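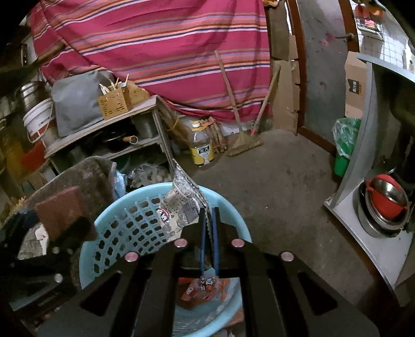 Cutting Landfill Waste at the Pakura Site: What I Did and What I Found

My project was on how a small packaging workshop handles its waste, and whether its environmental policy matches what happens on the floor. Pakura let me hang around for most of July, and Jamila Mollah (she runs quality and safety there) was very patient with my questions. There were a lot of them!

The policy itself is fine. It's two pages, it says waste gets sorted into film, paper and general, and it says somebody reviews the numbers every quarter. What I wanted to know was how much of the general waste really belonged in the other two streams. So Tanvir Begum and I pulled 100 items from the general bins on each of three visits, which gave us 300 in total, and sorted them by hand on a sheet of tarp. Gloves, goggles, the whole outfit.

I had guessed maybe a third would be in the wrong place. It was more than half – 162 out of 300. Most of that was clean plastic film, and a good chunk was paper that had been stuffed inside plastic bags, so neither one could go anywhere useful without being pulled apart first.
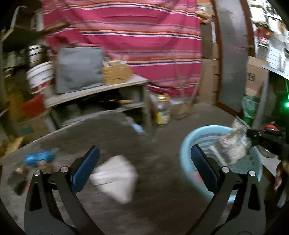 Figure 1. A light blue basket with a bagged load of crumpled white material, and some litter on the concrete.

I talked to six people on the floor about it. Sajib Gunawardena told me the labels on the bins had been swapped twice last year and he just stopped reading them. Fair enough, I'd have done the same. Two others said the film bin is too far from where they work, and I paced it out and yes, it's a hike. Everybody knew the policy existed but only one person had read it.

We tried one small change. We moved the film bin next to the packing tables and put up one big sign with drawings on it (Iresha Sivakumar drew them, and they're great). Then we did one more sort of 100 items, so 400 overall. This time 31 were in the wrong stream. I was thrilled, but it's a single sample and people knew we were coming, so please don't read too much into it.

Things I'd do differently: weigh the waste as well as sorting it, and visit on the late shift too. I also never got to see a quarterly review, so that part of the policy is still a question mark for me. Jamila says the next one will include the bin locations, and Tania Seneviratne is going to repeat the sort for her own project next term using my tally sheet.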